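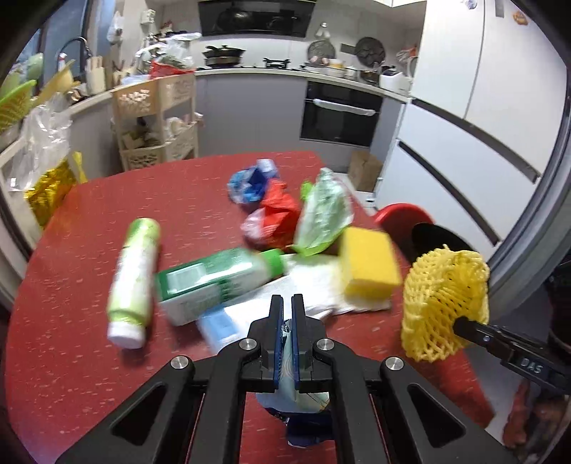
Slide 1. Wait for the coffee people to sit down. Thank Kgomotso Hlongwane for the introduction and for pronouncing Fodstead correctly, a first.

Tonight's subject is the kitchen table, and how it stops being one. You all know the mechanism. You come in with the shopping, you put it down "for a second," and on Sunday you're eating soup standing up at the stove.

Point at the table. Red, speckled, a perfectly good table. Ask the room what lives on it. Let them shout. Someone will say the spray bottle, lying on its side. Someone else will spot the yellow sponge. Then the bags – let them have fun with the bags. If they miss the ones back by the sink, send them there.

Ask who has a bag of bags at home. Raise own hand. Leave it up.

Now the fruit net. The little yellow foam kind that goes around a pear. It weighs nothing and has no second career, and I have kept dozens. My late aunt in Furlow left us a drawer with 117 of them, sorted. (Pause. If no laugh, move on quickly.)

Slide 2. The Botha method, as taught to me by Faisal Jatoi over two very long evenings. Everything comes off the table in one of 2 directions: toward the sink or toward the door. Spray and sponge go to the sink. Boxes and paper go to the door. Crumpled plastic gets one look inside, then flattened, then the door. No third pile. The third pile is how we got here.

Mention the rolling cart, left side of the first slide. Fine piece of furniture, holds plenty, also full. Buying a second cart is a third pile with wheels – Faisal's line, credit him this time.

Slide 3. Homework sheet. There are 198 copies on the chair by the exit, so please take two. Clear your own table before the next session and write down what was at the bottom.

Questions until 8:30, then we stack the chairs.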